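Flollerdale Community Kitchen
Storage and Shelving Checklist, with comments
Walk-through date: 13 Jul 2024
Last full check: January

Wall shelving, dry store
Brackets tight: Yes
Heaviest items at waist height or lower: Mostly
Comment: I was so pleased with this one, because back in January we had the big flour tubs up over our heads and I fretted about it for weeks. They've come down now, bless you all. The 2 cases of canned tomatoes still need to move, and I'd love to see that done before the next lunch (they're heavier than they look!).

Step stool
Feet and treads sound: Yes
Comment: The Marras stool is holding up beautifully. Please fold it after use and hang it on its hook, as I nearly went over it myself.

Wire baskets and food containers
No bent rods or sharp ends: Check at every cleaning
Lids on and fitting: Check at every cleaning
Containers set well in from the edge: Needs a reminder

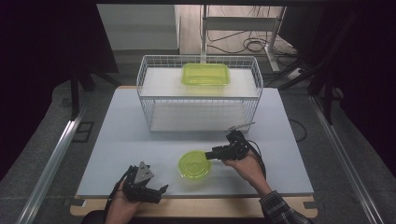

Comment: Wire shelving is lovely for letting air through, but it does ask for a bit of care when you load it. Run a cloth along the rods first, and if it snags, put the basket aside with a tag on it. The green rectangular container sitting in the middle of the upper shelf is just where I like to see one, with the lid on and well centered. Round ones are happier on the lower shelf, and there's space for one there. Please don't stack round on top of rectangular, however tempting it gets on a busy afternoon.

Labels
Contents and date on every container: No
Comment: I found 9 with no date at all, so I've left a fresh roll of Loseo labels by the sink, 300 to the roll, and a pen that works. Please leave the pen there.

Follow-up
Tomatoes moved: Open
Replacement lids from Wurkow, order 982: Awaiting delivery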